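Members of the Prundton Film Society who keep films at home have asked for a single page of guidance on storing discs, tapes and small-gauge reels. The notes that follow were drawn up by Wendell Haverford for the society's lending members and apply equally to private collections.

## Where to keep a collection

Choose an inside wall in a room that is heated in the ordinary way and lived in. Lofts, garages and cupboards next to a boiler are unsuitable. Videotape and acetate film both suffer when the temperature rises and falls, and a steady 16 degrees is far better than a room that is warm in the evening and cold by morning.

Shelves should be fixed at least 10 centimetres above the floor. Members in the lower part of Cendovham, where several cellars took in water last October, are asked to use the second shelf or higher for anything borrowed from the society.

## Discs

Hold a disc by its edge and centre hole only. If it must be cleaned, use a soft, lint-free cloth and wipe in straight lines from the centre outwards. Do not wipe in circles, and do not use window spray, furniture polish or toothpaste, whatever may be recommended elsewhere.

Cracked cases should be replaced promptly. A broken hub lets the disc slide about inside, and most of the scratches found on returned loans come from this cause. Keep the printed sleeve and any booklet with the film. Many of the older foreign titles have notes that were never reprinted. 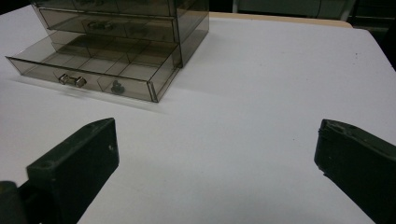
Labels should never be stuck to the disc itself. Write the shelf number on the spine of the case, in pencil on a paper sticker, so that it can be altered when the collection is rearranged.

## Videotapes

Store tapes upright, like books, with the full spool at the bottom. Wind each tape to the end and back again once a year. A tape that squeals or sticks should be taken out of the machine at once and should not be tried in a second player.

White or grey powder on the edge of the tape is usually mould. Seal the cassette in a bag, keep it away from the others, and bring it to the society's desk – do not attempt to brush it clean indoors.

## Reels

Super 8 and 16 mm reels should lie flat in vented cans, stacked no more than six high. Open every can twice a year. A smell of vinegar means that the film has begun to decay, and that reel must be moved to a separate cupboard the same day.

Old rubber bands, paper clips and newspaper wrappings are to be removed. Secure the loose end with a short piece of proper film tape.

## Keeping a list

A plain written list is sufficient. Enter the title, year, director, format and running time, and note any missing subtitles or damaged scenes. The Flollix catalogue held by the society began as 168 cards in a shoebox, and the same headings are still in use.

Keep 2 copies of the list, one of them outside the house. Insurers will generally ask for it if a claim is made.

Loan items should be returned in the case in which they were issued. Questions about damaged material may be left in writing at the Pfister Room desk before any screening.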